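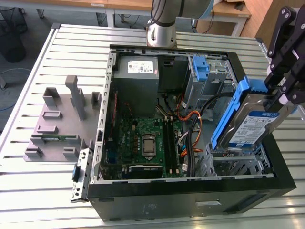
A desktop tower on its side with the panel off. The hard drive, in its blue caddy, is held over the drive bay.

Drive caddy

A drive caddy (also drive tray, drive sled or, in older manuals, drive carrier) is a shallow holder that clips around a hard drive so that the drive can be fitted into a computer case without screws. It is usually moulded in plastic, often in a bright colour, and has a short peg in each place where a screw would otherwise go. Caddies are most common in desktop towers made for offices, where the same model is bought in large numbers and opened by people with other things to do.

The word is also used for the lockable metal trays that slide into the front of servers, and for the protective cases that some early optical discs lived in. Owners of all three tend to regard the other two as a misuse of the term.

Name

"Caddy" comes from the tea caddy, which took its name from a Malay unit of weight, and has nothing to do with golf. The parts catalogue of the Andadholm range of office towers calls the item a "drive retention carrier, blue" and lists it under brackets. The matching service guide calls it a caddy throughout and has no entry for it in the index.

Form

The usual caddy is a three-sided frame, open at one end to leave the drive's sockets clear. Two long arms run down the sides of the drive and a bridge joins them at the front. The arms are springy. They are bent outwards slightly to let the drive in, and then close on it so that the pegs enter the threaded holes in its sides. The pegs do not engage the thread, and the drive is held by nothing more than the stiffness of the plastic and the walls of the bay.

Most caddies have a pair of tabs that are squeezed together to release the whole thing. On a new caddy these need a firm pinch. On one that has spent ten years in a warm case they need a gentle one, and this is generally discovered with a firm one.

Pegs are made of metal or of the same plastic as the arms. Metal pegs sometimes sit in rubber rings, which are meant to keep the hum of the drive from reaching the case. The rings fall off, and can be found later at the lowest point of the tower.

Colour

Many makers of office computers use one colour to mark the parts that may be handled without tools. Blue is a common choice, and in a case of this kind it may turn up on the latch of the optical drive cage and on small tabs elsewhere as well as on the caddy. Green and purple have also been used. The colour means that the part moves. It does not say in which direction, and the service guide's arrows are often drawn for a case lying the other way round.

The Niron desktop line gave up coloured parts for two model years in favour of an all-black interior, which was thought to look more serious. The colour came back after that, and the all-black caddies are still sold second-hand with strips of coloured tape on them.

Fitting

The tower is shut down, unplugged and laid on its side with the open side up. A table at about waist height is better than the floor. Some cases have a release button or catch for the side panel, some have thumbscrews, and a few have both, the second being found after some pulling on the first.

The drive is put into the caddy before either goes near the case. Its label normally faces up and its sockets go to the open end. A drive can be put in upside down in some caddies and will click home quite happily. The mistake shows only when the cables turn out to need half a twist.

The caddy is then brought to the mouth of the bay, lined up with the guides in the metalwork, and pushed until it clicks. It often has to go in at a tilt at first to clear the cables. In crowded cases it helps to move the thick power lead aside before starting. Moving it aside with the drive already halfway in is the more usual method.

Data and power cables are connected last. Both plugs are shaped to go in one way only, and neither should need force.

Removal

Removal follows the same order backwards. The cables come off first, by the plug and never by the wire. The tabs are pinched and the caddy slides out, bringing with it whatever dust had settled against the vents of the bay. A caddy that will not move is nearly always still attached to a cable.

A drive being replaced should be taken out of its caddy and the caddy kept. This advice appears in most service guides and is widely ignored, with results described below.

Loss and replacement

The caddy is among the most commonly missing parts of a second-hand office tower. Companies that get rid of computers generally remove the drives first for reasons of privacy, and drive and caddy go off together to be destroyed. The tower is then sold with an empty bay, sound in every respect except that there is no way to fix anything in it.

Replacements are sold by dealers in spare parts. Saragih, a dealer specialising in brackets, latches and blanking plates, lists 53 caddies for desktop towers, of which 21 are described as "similar, please compare photograph". Caddies that look the same often differ by a few millimetres in the position of one peg. Copies are cheaper than originals and tend to be a slightly different blue.

Home remedies include cable ties, folded card, double-sided foam and simply resting the drive on the floor of the case. The last works well enough until the tower is moved. Owners with access to a 3D printer may print a caddy, though the arms of printed ones are inclined to snap along the layers the first time they are bent.

Smaller drives

Laptop-sized drives and solid-state drives are too narrow for a standard caddy and need an adapter. This is a second tray, screwed to the drive and then clipped into the first. The number of screws needed to fit a drive in the screwless system is therefore four.

Solid-state drives have no moving parts and suffer little from being left loose, which has done the caddy no favours. Boards that take storage as a small card need no bay at all. Many recent towers still have a bay and a caddy waiting in it with nothing inside, and the Distlow compact tower ships with an empty caddy taped into a bay for which no data cable is supplied. The cable is sold separately.

See also
Drive bay
Optical drive cage
Blanking plate
Thumbscrew
Tea caddy

This page was last edited on Sun 5 May.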